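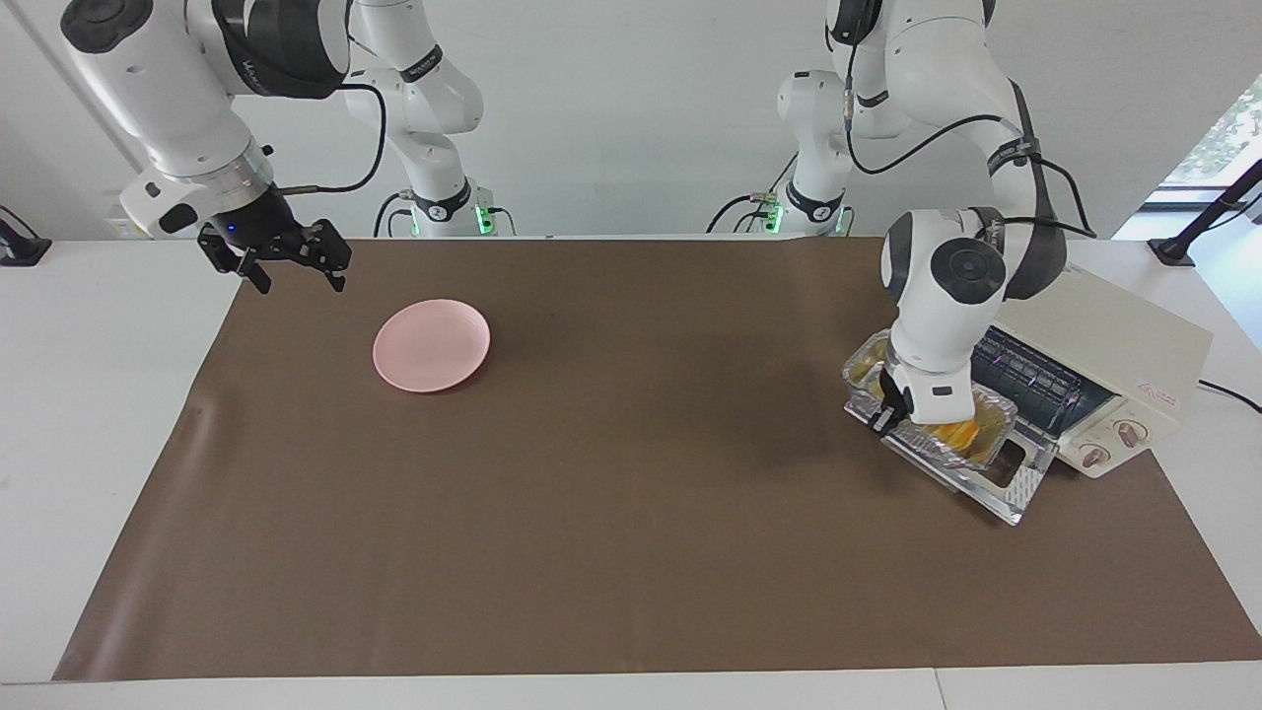 *Stovetia team table, open day in Greltia: the left arm with the glass tray in front of the toaster oven.*

## A visit to the student open day in Greltia

On 10th July I took the early bus to Greltia to see the summer open day at the Demirtaş technical college. Our own school wants to start a robot class in November, and I was asked to look at how other people are doing it, and to write down what I saw for the teachers who could not come.

The college is a long walk uphill from the bus station. I recommend the second bus, number 3, which stops at the gate. I learned this only on the way back. At the entrance you get a paper map and a sticker with your name, and after that you can go where you like. The program said that the workshops are on the ground floor and the student projects on the floor above, but the stairs were full of people so I started below.

### Ground floor

The ground floor is mostly metal and wood. I stayed there for a short time. A first-year class showed line-following cars on a track made of black tape, and children from the town could put their hands in the way and see the cars stop. One car did not stop, and it got the most applause. The students explained everything with patience, also to me, although my questions were very basic. The car kit costs 50 per student and they keep it at the end of the year. I wrote this down for our budget.

### The kitchen project

Upstairs I went to the project which I had read about before the trip. It is called Stovetia, and it is the work of a group of final-year students. They want two robot arms to do simple work in a kitchen: open an oven, bring out a dish, put food on a plate. They have worked on it since November, two afternoons a week, and it counts for their final grade.

I expected a big installation with a cage. It is a table with a brown mat on it, two white arms standing at the back, and a small cream-colored toaster oven with two knobs, the kind many of us have at home. A pink plate waits on the mat. The students say "left" and "right" from the side of the robot, so for the visitor everything is reversed. I needed a moment to get used to this, and I think the visitor next to me never did.

The part I watched for the longest time was the work with the glass tray. The left gripper has only two black fingers, and they hold the tray by its near rim, so all the weight hangs on one side. The tray was tilted, with orange-yellow food in it, and I was holding my breath a little. A student told me that glass was a decision they discussed for weeks. A metal tray would be easier to grip, but people bake in glass at home, and the teacher wanted them to work with real things. They also said that transparent objects are difficult for their software, because it sees what is behind the glass. I had never thought about this.

I asked what was the hardest part, and the answer was the corner of the oven. If the oven is turned by a small angle, the arm arrives in the wrong place. Now they put the oven on the mat with its front toward the middle of the table, and they check its position before each session. The second answer was the waiting. They have recorded 200 trials of the tray exercise, and after every trial somebody must put all things back to the start. The students do this in turns and there is a list on the door with the names.

What I liked very much is the notebook. Every trial has one line, with the result and one sentence about what went wrong, written by hand. They let me read some pages. "Too low." "Too low again." "Tray OK, plate forgotten." On one page a whole line says only "lunch." I would like our students to keep a notebook like this from the first day, also when they only drive little cars.

### The talk and the food

At midday there was a talk about the regional competition. The club of the college, Brallo, takes part every year with younger students, and the older ones help them in the evening. The talk was too fast for me in places, but I understood that a new team should enter the beginner group first and should not buy expensive parts before the rules come out. The rules for the next season are published in November.

Lunch was soup and bread in the yard, with long tables under the trees. I sat with two parents who told me that their daughter now corrects them when they use the oven at home.

### Notes for our class

- Ask the college for their worksheet on the tape track. They offered to send it.
- A project with one table is possible in our room, if we move the cupboard.
- Notebook by hand, one line per trial.
- Check if our insurance allows a hot oven in the classroom. At the college it took almost 3 months to get this permission.
- Next time, go upstairs first - in the afternoon the project rooms are very crowded.

The last bus back leaves early on Fridays, so I missed the prize giving. The college will put the results on its website.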